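2019-07-06
Cloth cell, notes on the draft handling rules

Went through the Suvton draft again with Nhung Tôn, rule by rule, with the teal cloth on the table. Comments so far.

Rule 2, clear table. Keep as written. One cloth, nothing else on the white surface before the arms are enabled. Tools go on the cart.

Rule 3, grip points. The draft says "grip at the corners" and leaves it there. Should say which corners, and that the operator calls them out before closing. Add a line on speed: 50 mm/s for the last bit of the approach.
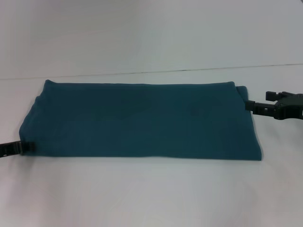
Rule 3. Cloth folded flat, left finger at lower left corner, right gripper open at upper right.

Rule 5, two-arm lifts. Both grippers stay at the same height while fabric is held between them. Draft allows 96 mm difference, which is far too much for knits. Nhung wants 46 and I agree. Hands stay outside the tape for the whole lift, including when a fold hangs badly. Stop first, then reach in.

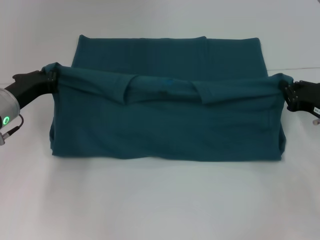 Also under 5: the hold limit of 600 seconds came over from the Bronstead sheet and was meant for rigid parts. Strike it until we have our own number.

Rule 7, indicator lights. Green on the wrist doesn't mean safe to approach. Wording has to be plain, the October version was misread twice. Check the Iratix manual for the list of states.

Rule 8, release. Fingers open fully before the arm moves off. 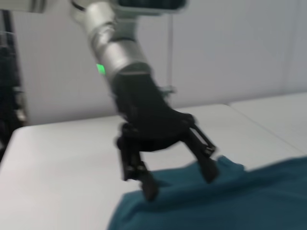 Rule 8. Fingers open over the cloth, green light on.

To do: retype 3 and 5, send to Đàm for comment.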